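Section 5: Fitting the glass front

The glass front is the best part of building a Derumlow garden pavilion — this is when it stops looking like a frame and starts looking like a room! Set aside a calm, dry morning.

Before you start
Check that the base is level and all four corner posts are locked. You'll need the Irkon key and two people for every lift.

1. Lay the bottom track along the front edge with the drain slots facing out. Leave a gap of 5 mm at each end.

2. Fasten the track every 200 mm. Start at the centre and work outward.
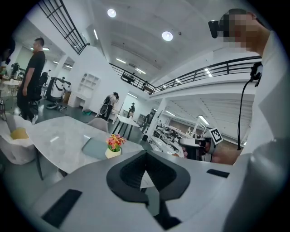

3. Clip the top channel to the header beam. The finished opening should measure 2693 mm from post to post.

CAUTION: Never stand a panel on bare concrete. Use the foam blocks it was packed with.

4. Lift each panel into the top channel first, then lower it onto the track. You'll feel it settle, and it's a lovely moment.

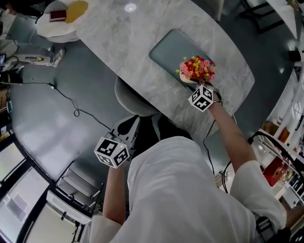

Slide the panels fully open and closed before you tighten anything. If one drags, give its roller screw a quarter turn and try again. Once they glide, have some fun with the furniture: a grey-and-white marble-patterned table is a great match for the silver trim, and artificial flowers in red and pink with dabs of yellow bring in colour that won't mind full afternoon sun.

5. Tighten all 57 track screws by hand. Power drivers can strip the aluminium.

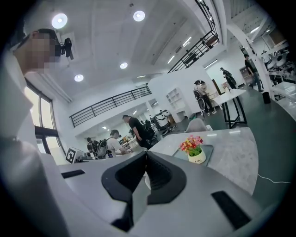 Martinelli
Technical writer, Irkon Pavilions

6. Press the Jurnen seal into the side posts, bottom to top, without stretching it.

NOTE: Fresh seals make the doors a bit stiff. Leave them closed overnight, then wipe the track with a soft cloth.

Next: Section 6, Roof vents and gutters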